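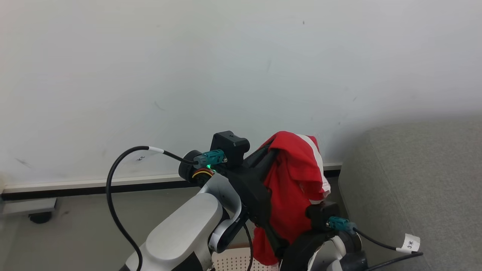

White wall with light scuffing, and the baseboard running behind a gray sofa.

Cleaning Scuffs from Flat and Matte Walls
Posted June 4, 2020 by Misaki Hosoda

Flat paint has little binder at the surface. Rubbing compresses the film and leaves a shiny patch that shows from the side, and the patch is often more visible than the mark was. Start with the mildest method and stop when the mark is gone.

Dry methods first
Dust the wall from the ceiling down with a dry cloth over a broom head. Gray streaks from furniture are frequently rubber or dust held by static. A white vinyl eraser takes off most rubber. Use short strokes in one direction and brush away the crumbs before they are pressed into the paint.

Cloth selection
Use an undyed cotton or microfiber cloth for any damp work. Dyed cloth can transfer color to wet paint, and reds are the worst for it. Test a colored cloth by pressing it damp against white paper under a heavy book overnight.
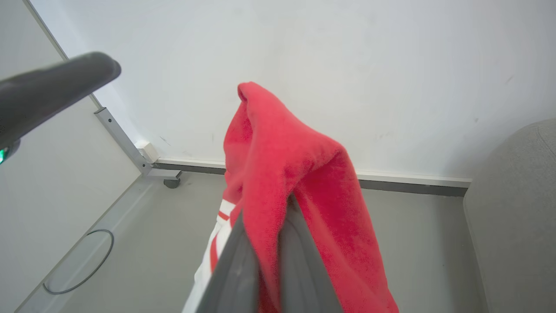

Fleece is acceptable for dry dusting only. It holds lint well but absorbs poorly, and a pilled surface sheds. Wash it without fabric softener, which leaves a film that smears.

Damp methods
Mix one teaspoon of dish soap in a quart of lukewarm water. Wring the cloth until it no longer drips. Blot, wait a minute, blot again with plain water, then pat dry. Melamine sponges are abrasive. On flat paint keep them for marks that will be repainted anyway.

Baseboards
Baseboards are usually semi-gloss and tolerate more soap. Wipe along the length. Keep water out of the joint at the floor, where it swells fiberboard. Pull the sofa out 40 inches so that the whole run can be reached, and leave a two-inch gap when it goes back.

Touch-up
Stir the original paint for three full minutes. Apply with a foam brush, very thin, and feather outward. Paint from a can opened more than 365 days ago may dry a different shade; try it behind a door.

Reader note
Braulio Hinojosa writes that candle soot smears when wet. Correct. Use a dry soot sponge and slice off the face as it loads up.

Next: grease above the stove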